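Week 4: Setting Up a Room Where People Will Write on the Wall
Reading time: 2 minutes

Welcome back! Last week we dealt with chairs and tables, and this week we get to my favorite thing in any teaching room, the whiteboard. Please have your floor plan from the Clurnon exercise in front of you, because we'll be marking it up as we go (pencil, please – you will change your mind).

Start with the glare. A glossy board is lovely to write on and wipes clean in a second, but it throws the ceiling lights straight back at the people sitting down. Before you settle on where the board goes, sit in every seat in the plan, the corner ones too, and look at the board from there. Then stand up and do it again. You'll be amazed how far a streak of light travels when your head moves a few inches!

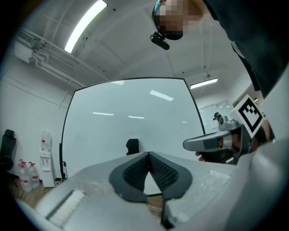 Room Planning and Learning Spaces, Course 2109

The whiteboard has a thin black frame and a glossy, pale grey surface, with ceiling lights showing on it as white streaks. The one near the top center is wider and brighter than the others. If I were writing there, I'd keep my headings away from that patch and try switching off one row of lights at a time.

Now look at the chair with the black backrest and think about your own plan. How close do your chairs come to the board? In the Sullodow room we left 60 inches between the board and the first row, and it made a huge difference. People could walk up with a marker, step back, argue, and step in again without anybody having to shuffle over.

For the exercise:

Draw your board to scale, frame included.
Mark every ceiling light and the seats it bothers.
Write one word on a real board in letters you can read from the back row. Measure them.
Budget up to 400 dollars for lamps, shades or a matte board, and tell us what you'd buy first.

Bring the plan next time, smudges and all. We'll pin them up side by side and swap ideas, and I can't wait to see what you do with the Bezerra room – it has windows on two sides and it's a real puzzle.

Related handouts
Week 3: Chairs, Tables and Elbow Room
Week 5: Daylight and Blinds
Markers, Erasers and Where to Keep Them
The Stenenus Floor Plan Exercise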